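橘子味的午夜台

我第一次听见那个电台，是在七月的一个半夜。

那年我二十出头，租住在码头上方的老楼里，屋顶热得睡不着人。我抱着从旧货摊淘来的短波收音机爬上天台，天线拉到最长，一格一格地拧旋钮。先是一片沙沙声，接着是一段渔港天气，再接着，忽然有个女人在笑！笑完了，她说：“各位，这里是Dodance，我们从Rellell岛给你们放曲子，请把鞋脱掉。”

我真的把鞋脱了。

那一晚的曲子我到现在还能哼。有手风琴，有一种像敲玻璃碗的乐器，还有人用鞋跟在木地板上打拍子，越打越快，快得我在天台上转起圈来，差点踢翻楼下邻居晒的虾干。主持人叫Marion MacBrayne，声音沙沙的，像嗓子里总含着一颗没化开的糖。她每放完一首，就念一封听众来信，念得津津有味，连信纸上的油渍都要讲给大家听（“这一块，我敢打赌是咖喱！”）。

我当即决定给她写信。

写什么呢？我从没给陌生人写过信。我写了天台，写了虾干，写了楼下水果铺的老板娘Anong Onsri怎么挑橘子：她把橘子贴在耳朵边上，说熟透的橘子里面有海浪声。我写满三页，又塞进去一片晒干的橘子皮，第二天一早寄了出去。
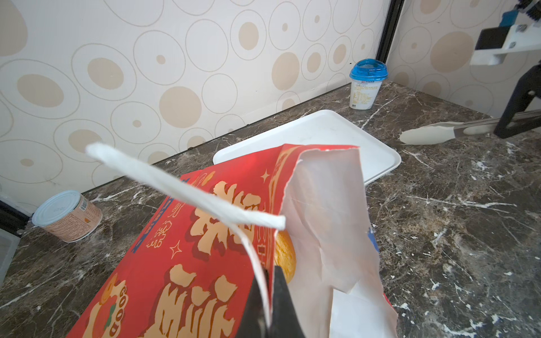
等回信的日子真是又长又好玩。每天夜里我准时上天台，Anong听说了，也搬着竹凳上来，后来她的表弟Samran Meesuk也来了。Samran在船厂刷漆，手上永远有一块洗不掉的蓝。他起初只肯靠着水箱站着，说跳舞是闲人的事，结果第三晚鞋跟就响起来了，拍子打得比电台里那位还准！我们给他鼓掌，他红着脸说是脚底发痒。

到了八月，天台上已经站不下了。卖冰的来了，教算术的老先生来了，连总嫌吵的房东都端着一锅绿豆汤上来，声明自己只是来送汤的，然后一直待到信号消失。

信号总是在两点一刻消失。Marion说晚安，说得很轻，之后就只剩海的声音。

回信没有来。可是有一晚，她放完一支慢曲子，咳了一声，念道：“有位朋友寄来一片橘子皮。”

天台上一下子没人动了。

她把三页信全念了，一个字都没跳过。念到虾干时她笑得停了好一会儿；念到Anong把橘子贴在耳边，她说：“请等一等。”收音机里传来拉抽屉的声音，椅子挪动的声音，接着是很久很久的安静。然后她说：“我手边只有一个柠檬。不过，朋友们，里面也有海。”

Anong哭了，哭得特别高兴，一边哭一边给每个人剥橘子。

从那以后我们有了自己的曲子。Marion给它起名叫《橘子皮》，曲子是岛上的琴师Tuva Brekke写的，前半段慢悠悠地晃，像有人提着一篮水果爬楼梯，爬到一半篮子翻了，满楼梯的橘子往下滚，琴声也跟着滚下去，咚咚咚咚，一路滚到海里！Samran为这一段琢磨出一套步子，要连着转五圈再猛地蹲下。老先生学会了转，没学会蹲，就改成鞠躬，我觉得比原来的还好看。

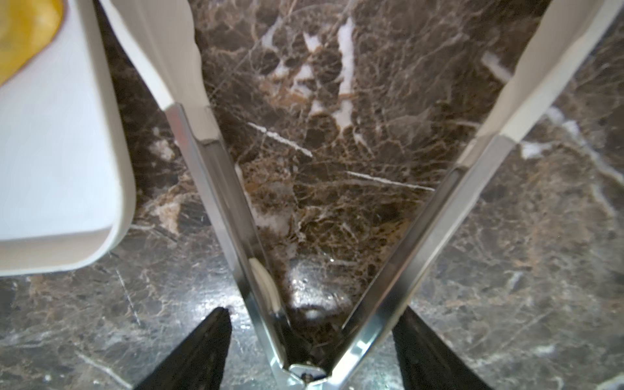

秋天来得很突然，风一转向，杂音就多了。Marion的声音一会儿近一会儿远，我们把天线接上晾衣绳，晾衣绳再接上水管，一个个屏着气。最后一晚，我只听清半句话：“……要是听不见了，就自己打拍子……”

后面全是沙沙声。

我难过了好几天，是那种闷闷的、连饭都不想热的难过。第四天夜里，我躺在床上，听见头顶有动静。嗒，嗒嗒，嗒。是鞋跟！我光着脚冲上去，Samran一个人在天台上，收音机也没开，正在练那五圈。他看见我，脚没停，只抬了抬下巴，意思是你还等什么。

不到一刻钟，人就到齐了。绿豆汤换成了姜汤，卖冰的改卖烤红薯，我们自己打拍子，自己念信。没有信就现写，写给房东，写给海，写给明天要上船的人。

很多年以后，我坐夜船去了一趟Rellell。船靠岸时天还没亮，码头上有个年轻姑娘在收缆绳，胸牌上写着Milagros Painemal。我问她知不知道从前有个电台。

“Dodance？”她把缆绳往肩上一甩，“山上那间白房子，现在是我们的面包房。发射机还在呢，上面搁着面粉。”

她带我上山。一路上坡陡得要命，我喘得说不成话，她却边走边讲，讲Marion搬去了暖和的南边，每年冬天还给面包房寄一箱柠檬；讲岛上的孩子个个会跳一种怪舞，谁也说不准是从哪儿传来的。

“怎么个怪法？”我问。

她放下缆绳，就在坡道中间，迎着风，一圈，两圈，三圈，四圈，五圈。

然后她站定了，认认真真地鞠了一躬。

我站在那儿又笑又叫，把她吓了一跳。我从口袋里掏出路上没舍得吃的橘子，塞到她手里，让她先别剥，贴在耳朵边上听一听。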